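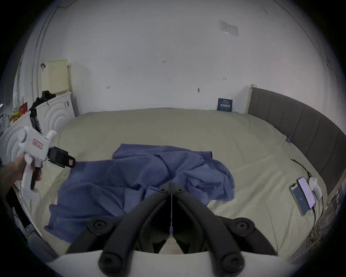
Both hand-held grippers in use at the bed station, Plasar project.

Progress report to Sturnness: upkeep of the bed station, Mendonça hall

The station was set up in January and has now completed six weeks of regular use. In that period 1559 folding and picking runs were recorded, of which 598 followed the change to the finger pivots described under maintenance.

Maintenance. Wear was found at the pivots of the right-hand gripper, and the fingers no longer closed evenly. Genivaldo Coutinho replaced the worn parts on both grippers and reset the closing position against the gauge block. Pivot screws are now checked before the first run of the day and again at 14:00. Any gripper that fails the check is withdrawn until it has been reset and signed off by Gleice Bezerra.

Service limit. The supplier, Brotent, advises a full strip-down at longer intervals than we have found suitable. We have adopted a limit of 800 runs per gripper. The maintenance log has been amended to show the running total on each sheet.

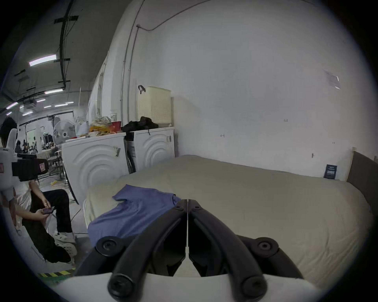
Will the lower service limit add to the cost of the station?
The additional parts can be met from the existing maintenance budget, and no further funds are requested for this period.

Outstanding matters. One spare set of fingers is still on order. Nithin Thomas is revising the calibration instructions, which at present do not cover the trigger travel. Training of a second technician, Jailson Miranda, has begun and will continue into the next reporting period.

Submitted by Dirceu Camargo, station manager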